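Robotics / Working Papers / Manipulation
Slavica Georgiev and Ravindran Kamath
20 April 2018
14 shares | 9 comments

4. The cutlery problem

I (Georgiev) used to think putting away cutlery would be the easy one. We'd already had the Trananent arm folding dish towels on a good day, and a spoon doesn't flop! So when Ravindran suggested sorting chopsticks and spoons into a divided holder, I figured we'd be done by August and move on to pans. We weren't, and I'm still a little sore about it.

The trouble starts before anything gets picked up. A chopstick lying flat on cloth gives the fingers almost nothing to get under, and if you press too hard you grab a pinch of tablecloth along with it (our planner, Eslow, has no opinion about tablecloths at all). Then there's the crossing. Lift the lower stick of a crossed pair and the upper one rolls off somewhere new, so the plan you made two seconds ago is junk.

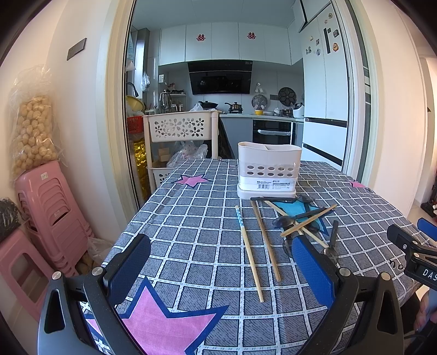
Figure 3. Chopsticks and black-handled spoons on the table in front of the utensil holder.

See-through plastic is its own headache. Our depth sensor reads right through a clear spoon bowl and reports the cloth underneath, so Eslow goes for the handle every time, even when the handle is the buried part. We ran 671 attempts on mixed piles, and the spoons with clear bowls gave us most of our misses. People just nudge the pile with a knuckle and carry on. We tried adding a nudge and it helped quite a bit, though it also sent a few chopsticks onto the floor.

Dropping things in turned out harder than I'd guessed, too. Halilović's insertion method, which we borrowed more or less whole, assumes you know which end you're holding. With chopsticks we often didn't, and a stick gripped off-center swings on its way to the slot.

So can a machine clear the table yet? Slowly, with somebody standing by, I'd say yes. Ravindran would say no. The Jumavholm trials in Section 5 use the same grasping code on shop-floor fasteners, where the parts at least have the decency to be opaque.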